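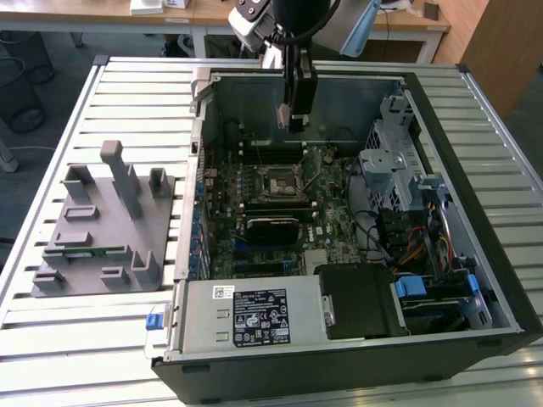
第6章 示教：机箱内装配任务

6.1 适用范围

本章说明如何在 Polside 工作站上，以手动拖动或远程操控的方式，向机械臂示教台式机机箱内的装配动作。章中以内存插槽区域的作业为主线，同样的流程可用于其他板级插装任务，差别在参考点和力限的设置，见6.9节。

阅读本章前应已完成第3章（机械安装）、第4章（夹爪与腕部相机标定）和第5章（安全区设置）。标定结果过期或安全区未启用时，软件不允许进入示教模式，主界面的“示教”按钮为灰色。

本章用语：

示教：由人带动或遥控机械臂完成一次动作，系统同步保存关节位置、夹爪开度、受力数据和各路相机画面。

记录条：一次示教从“开始”到“结束”之间保存的全部数据。

任务包：同一任务的记录条及其参数的集合。每个任务包最多可容纳400条记录条。

拖动示教：操作员握住腕部模块，直接用手带动机械臂。

遥控示教：操作员在 Brirness 主手上操作，机械臂跟随主手运动。

接近点：夹爪进入机箱内部之前的停留位置。

作业点：夹爪与目标零件或插槽发生接触的位置。

退出点：动作完成后夹爪离开机箱的停留位置。退出点可以与接近点重合，但须单独保存。

6.2 人员与职责

拖动示教可由一人完成。遥控示教须有两人在场，一人操作主手，一人站在工作站旁监护，手边应有急停按钮。监护人不得同时担任软件操作。

首次示教某一型号的机箱时，应由完成过 Bellamy 操作培训的人员执行。培训记录在“系统－用户”页面中登记，未登记的用户只能回放已有的任务包。

6.3 示教前的准备

6.3.1 机箱

1. 关闭机箱电源，拔下电源线及全部外接线缆。

2. 按住机箱电源键数秒，释放残余电荷。

3. 拆下侧板，放到工作平台以外的地方。侧板不得靠在机械臂底座上。

4. 将机箱侧放在铝型材平台上，开口朝上。

5. 如任务包要求拆除处理器散热器，在此时拆除，并清理残留的导热材料。处理器插座的固定框架保持原位。

6. 检查机箱内的线束。电源线束和数据线可以留在机箱内，但不得横跨目标插槽，也不得高出机箱边框。需要时用扎带把线束收向硬盘架一侧。

7. 检查带弹性的释放件（硬盘托架卡扣、电源释放扳扣等）。向外突出的释放件允许保留，但其位置应计入安全区。

8. 轻推机箱，确认机箱在平台上不晃动。若有晃动，调整垫块后重新检查。

注意：显卡可以保留在扩展槽中。保留或拆除显卡会改变夹爪的可达空间，同一任务包内的所有记录条应使用相同的配置。配置中途改变时，应新建任务包。

警告：不得对通电的机箱进行示教。包括待机状态。

6.3.2 夹具板

夹具板用于放置待装零件，安装在平台上机箱的旁边。随机附带的 Perer 夹具板为3D打印件，带有高度不同的立柱和托座，立柱兼作夹爪路径的避让标志。

1. 将夹具板底面的定位销对准平台型材的槽口，压到底。

2. 拧紧夹具板两端的锁紧螺钉。不要使用电动工具。

3. 将待装零件放入托座。零件应自然落位，不得用力压入。

4. 用手指从侧面轻拨零件，零件应有轻微的活动量但不会脱出。完全不能活动时，检查托座内是否有打印残料。

5. 在软件“夹具”页面中选择夹具板型号，点击“识别”。识别结果与实际安装方向不一致时，点击“旋转”，直到一致为止。

小型电路板应平放在托座内，金手指不得与托座底部摩擦。取放时佩戴防静电腕带，只接触板边。

说明：打印夹具板长期使用后，托座口会变宽。零件在托座中明显偏斜时应更换夹具板。修磨或贴胶带后的夹具板须重新执行夹具标定。

6.3.3 夹爪与线缆

1. 检查夹爪各连杆的内六角螺钉，用随机扳手逐一确认无松动。

2. 在软件中执行一次全开和全闭，观察指端是否对齐。

3. 检查腕部模块上方的线缆。线缆应留有弯曲余量，手腕转到两端极限时不得绷紧，也不得垂入机箱。

4. 用无绒布擦拭腕部相机镜头。

5. 打开“相机”页面，确认固定相机和腕部相机均有画面，且画面时间戳同步。两路时间戳的偏差以绿色、黄色或红色显示，黄色时可以继续，红色时不能开始记录。

注意：更换指端零件后，原有工具坐标失效。即使更换为同型号零件，也须重新执行第4章的指端标定。

6.3.4 照明

机箱内壁为裸露金属时容易反光，腕部相机在低位时尤为明显。处理器插座区域和电容顶面也可能出现亮斑。示教前应将夹爪移到接近点和作业点各观察一次画面。

目标插槽的触点排列应清晰可辨。画面边角处的过曝不影响记录，但若过曝区域覆盖目标插槽，应调整灯的角度，或在“相机－曝光”中降低增益。记录开始后曝光参数自动锁定。

不要依赖主板标签上的文字判断位置。近距离时标签文字常常不在对焦范围内，软件也不使用标签作为定位特征。

6.4 建立任务包

1. 在主界面点击“示教”，再点击“新建任务包”。

2. 输入任务包名称。名称只能使用字母、数字和下划线，保存后不可修改。

3. 选择示教方式：“拖动”或“遥控”。同一任务包可以混用两种方式，但须在“高级”中勾选“允许混合”。

4. 选择机箱型号。列表中没有时选择“未登记机箱”，并按提示用指端依次触碰机箱边框的三个角。

5. 选择夹具板型号和托座编号。

6. 设置力限。板级插装任务的出厂力限为15牛。力限应在首条记录条之前确定，之后修改会使已有记录条标记为“参数不一致”。

7. 点击“保存”。软件显示空白的记录条列表。

说明：力限是示教和回放时的停机阈值，与插装所需的实际压力不是同一概念。所需压力较大的零件，应先在备用主板上测定，再由管理员在“系统－力限”中放宽。普通用户看不到该页面。

6.5 设置参考点

每个任务包至少需要三个参考点：接近点、作业点和退出点。参考点不属于记录条，但所有记录条都以接近点为起点。

6.5.1 接近点

1. 切换到低速模式。

2. 将夹爪移至机箱开口上方，指端朝下，指向主板。

3. 调整高度，使夹爪最低处高于机箱边框以及显卡外壳。

4. 在固定相机画面中确认手腕线缆未遮挡目标区域。轻微遮挡可以接受，整个插槽被遮挡时应改变手腕转角。

5. 点击“保存接近点”。

6.5.2 作业点

作业点应以腕部相机画面为主、固定相机画面为辅进行设置。腕部画面有明显的透视倾斜，主板和插槽在画面中通常呈斜向，不必为了使插槽在画面中水平而转动手腕。

1. 从接近点开始，沿工具坐标的轴向缓慢下降。

2. 当内存插槽进入画面后停止下降，确认插槽走向。

3. 平移夹爪，使中间的窄连杆端部指向插槽区域。

4. 观察处理器固定框架与左侧连杆之间的间隙，再观察电容与右侧连杆之间的间隙。两侧间隙应同时可见。若一侧被连杆完全挡住，绕工具轴小幅转动手腕后重新观察。

5. 检查电容附近的细线。细线不得位于连杆的下方或两个连杆之间。

6. 继续下降到离插槽一指左右的高度，点击“保存作业点上方”。

7. 以点动方式下降到接触，受力曲线出现台阶后停止，点击“保存作业点”。

8. 沿原路径抬起，回到接近点。

注意：由于透视关系，指端在画面中与插槽重合时，不一定已经位于插槽正上方。以固定相机画面和受力曲线共同判断。

注意：夹爪本体会遮挡插槽的末端。末端卡扣的开闭状态应在接近点高度由监护人目视确认，不要依赖腕部画面。

6.5.3 退出点

退出点一般设在接近点的正上方。若作业后夹爪仍夹持零件（例如拆卸任务），应将退出点设到夹具板一侧，并确认路径高于夹具板上最高的立柱。

6.6 拖动示教

拖动示教适合路径短、接触动作少的任务。机箱内部空间有限，操作员的手应始终握在腕部模块上，不得握住夹爪连杆。

1. 点击“开始拖动”。机械臂移至接近点，状态灯变为蓝色。

2. 单手握住腕部模块，按下模块上的使能键。状态灯变为绿色后，机械臂可被带动。

3. 轻推手腕，感受阻力是否均匀。某一方向明显偏重时松开使能键，执行“负载补偿”后重新开始。

4. 另一只手按下脚踏板旁的“记录”键，或由监护人在软件中点击“记录”。

5. 将夹爪移至夹具板托座上方，下降，直到两指位于零件两侧。

6. 按腕部模块上的“闭合”键。夹爪达到设定夹持力后自动停止。

7. 抬起零件。离开托座后停留片刻，在腕部画面中检查零件是否偏斜。

8. 带动夹爪越过机箱边框，移到作业点上方。移动中保持零件高于线束。

9. 使零件与插槽走向一致后下降。接触后不要加力，先左右微调，找到导向后再向下压。

10. 压入到位后按“张开”键，等夹爪完全张开再抬起。

11. 移到退出点，按“记录”键结束。

12. 松开使能键。机械臂保持在原位。

警告：使能键松开后机械臂立即制动，但零件仍可能因惯性摆动。零件位于主板上方时不得突然松开使能键，紧急情况除外。

注意：拖动过程中手臂会进入固定相机画面。手臂短时间遮挡夹爪是允许的，软件会给出“遮挡”提示，记录不中断。遮挡发生在压入阶段的记录条，审核时会被标为“待查”。

6.7 遥控示教

机箱内较深处的动作，或需要长时间小幅微调的动作，应采用遥控示教。遥控示教时画面中没有操作员的手，受力数据也不含人手的作用力。

6.7.1 连接主手

1. 将 Brirness 主手固定在操作台上，面向显示屏。

2. 用随附的网线连接主手与工作站控制柜的“REMOTE”口。不要经过办公网络的交换机。

3. 打开主手电源，等待自检结束。自检期间不要触碰手柄。

4. 在软件“遥控”页面点击“配对”。

5. 选择显示布局。建议把腕部相机置于主画面，固定相机置于副画面。

6. 执行“方向校验”：依次向前、向右、向上推动手柄，确认机械臂的运动方向与显示画面一致。不一致时点击“视角对齐”，不要靠习惯适应。

链路延迟显示在画面上方。延迟超过400毫秒时，软件自动暂停跟随，机械臂在原位保持。延迟恢复后须重新按下离合踏板才能继续。

6.7.2 缩放比例

主手与机械臂之间的运动比例可分别用于粗移和微调。粗移比例用于夹具板与机箱之间的移动，微调比例用于进入机箱边框以下的全部动作。

比例只能在离合踏板松开时切换。软件可根据夹爪高度自动切换，此功能在“遥控－比例”中开启，出厂为关闭。开启后，夹爪越过边框高度时会短暂停顿，属正常现象。

6.7.3 操作步骤

1. 监护人确认安全区内无人，举手示意。

2. 操作员点击“开始遥控”，机械臂移至接近点。

3. 踩下离合踏板，将手柄保持静止，等待画面边框变为绿色。

4. 点击“记录”，或按手柄侧面的记录键。

5. 以粗移比例移至夹具板，夹取零件。手柄扳机的行程对应夹爪开度，扳机扣到底后夹持力由软件限制。

6. 将零件带到机箱上方，松开踏板，把手柄移回舒适位置，切换为微调比例。

7. 再次踩下踏板，等待边框变绿后下降。

8. 下降过程中交替观察主画面和副画面。主画面用于对准插槽，副画面用于判断高度以及夹爪与硬盘架、显卡的相对位置。

9. 移到作业点上方时暂停动作，检查夹爪与插槽的相对位置。

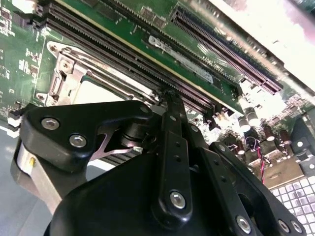

10. 对准后缓慢下压。手柄上会有与受力成比例的反馈，反馈突然增大而高度不变时，说明零件顶在插槽边沿或卡扣上，应稍微抬起后重新对准。

11. 到位后松开扳机，等夹爪张开，再垂直抬起。抬起时不要转动手腕，避免连杆刮到固定框架。

12. 移到退出点，结束记录。

13. 松开踏板，点击“结束遥控”。

注意：一次遥控中可以多次松开离合踏板，记录不会中断。但压入阶段不应松开踏板，否则受力曲线会出现平台，回放时可能被误判为到位。

警告：监护人发现线束被挂住时，应先喊“停”，再按暂停键。只有在夹爪继续运动或有人员受伤风险时才使用急停。急停后夹爪保持闭合，零件须按8.3节手动取出。

6.8 审核记录条

每条记录条结束后，软件自动转到审核页面。审核页面左侧为相机画面，右侧为受力曲线和夹爪开度曲线，下方为时间轴。

1. 拖动时间轴，找到夹爪闭合的时刻，确认零件被夹持在中部。

2. 找到零件越过机箱边框的时刻，确认没有受力尖峰。

3. 找到接触时刻，与画面对照。若曲线上有接触而画面中指端明显高于插槽，应检查是否碰到线束或相邻零件。

4. 查看压入阶段。合格的曲线先平缓上升，随后有一次或两次短促的下降，之后回到稳定值。

5. 查看退出阶段，夹爪张开后受力应回到零附近。

6. 选择“保留”“待查”或“删除”。选择“待查”时必须填写原因。

失败的动作不一定要删除。中途顶偏后又重新对准并完成的记录条可以保留，标签选“含修正”。零件掉落、撞到电容或挂线的记录条应选“删除”，并在删除后检查主板。

同一操作员连续录制时，动作容易趋于一致。应在若干条之后改变零件在托座中的摆放偏差，或改由另一名操作员录制。软件“统计”页面中的起点分布图可用于判断变化是否充分。

6.9 参数参考

以下参数可在任务包的“高级”页面中修改。括号内为修改权限。

力限（管理员）：出厂值15牛。超过此值机械臂停止并稍微回退。

延迟阈值（管理员）：出厂值400毫秒。仅用于遥控示教。

夹持力（操作员）：分为低、中、高三档。小型电路板使用低档。

接触判定（操作员）：可选“受力”“高度”或“两者”。机箱内作业应选“两者”。

自动比例切换（操作员）：出厂为关闭。

腕部画面旋转（操作员）：只改变显示方向，不影响记录内容。

混合示教（管理员）：允许同一任务包内同时包含拖动和遥控的记录条。

非内存类零件的设置要点：

扩展卡：接近点应远离挡板一侧，下降时先对准挡板，再对准插槽。作业点按插槽中部设置。

线缆插头：使用遥控示教。夹爪应夹持插头外壳，不得夹持导线。示教前须固定插头另一端的线缆。

硬盘托架：沿托架导轨方向示教，不使用垂直下压的模板。释放卡扣的动作应作为单独的任务包录制。

处理器：不适用本章流程。

6.10 试回放

记录条数量达到任务模板的要求后，“试回放”按钮变为可用。内存类模板要求至少47条状态为“保留”的记录条。

1. 将待装零件放回托座，恢复插槽卡扣的初始状态。

2. 选择一条记录条，点击“单条回放”，速度选“低”。

3. 监护人观察全过程。第一次回放时选“空载”，夹爪不夹取零件，且在作业点上方折返。

4. 空载回放无异常后，进行带零件回放。

5. 单条回放通过后，点击“生成策略”。生成过程在后台进行，期间不要关闭控制柜。

6. 生成结束后，点击“策略试运行”。试运行由软件控制动作，与任何一条记录条都不完全相同，因此不要以某一条记录条的路径来预判机械臂的位置。

7. 试运行不通过时，查看失败阶段，针对该阶段补录，不需要重录整个任务包。

注意：机箱被移动或更换后，即使型号相同，也须重新触碰三个边框角再试回放。

6.11 常见提示与处理

提示“时间戳不同步”：检查两路相机的线缆，重启“相机”页面。仍有提示时重启控制柜。

提示“接近点不可达”：机箱放置位置偏离登记位置，或安全区与机箱重叠。移动机箱后重新执行6.5节。

提示“负载异常”：夹爪中有残留零件，或手腕线缆被拉紧。清除后执行“负载补偿”。

提示“遮挡”：仅供参考。频繁出现时调整站位，或改用遥控示教。

提示“力限停止”：松开使能键或踏板，由监护人目视检查零件与插槽。确认没有卡住后，点击“解除”，再以点动方式垂直抬起。

提示“参数不一致”：任务包参数在录制后被修改。恢复原参数，或把旧记录条移到另一个任务包。

画面发白，看不清触点：按6.3.4节调整照明。已录制的记录条不能通过后期调整曝光修复。

主手方向与画面相反：重新执行“视角对齐”。若腕部画面设置过旋转，先将其恢复为零再对齐。

夹爪张开后零件未脱离：检查指端表面是否粘有胶或导热材料，用酒精擦拭。

夹爪抬起时带动主板上的细线：暂停，手动将夹爪移开，检查线的插头是否松脱。该记录条应删除。

6.12 结束作业

1. 点击“回收”，机械臂移至停放位。

2. 取出机箱内的待装零件和夹具板上的剩余零件，清点后放入防静电盒。

3. 检查主板上的插槽、电容和固定框架有无损伤。

4. 导出任务包。导出文件包含相机画面，保存位置应符合所在单位的数据管理规定。

5. 关闭主手，再关闭控制柜。

6. 在工作站日志中填写任务包名称、操作员和异常情况。

第6章修订：12月版。增加6.7.2节自动比例切换的说明；更正6.5.2节第7步的按钮名称；6.11节补充细线被带动时的处理方法。
编写：Thanasis Sarantis

第7章 任务包的合并与迁移，见下页。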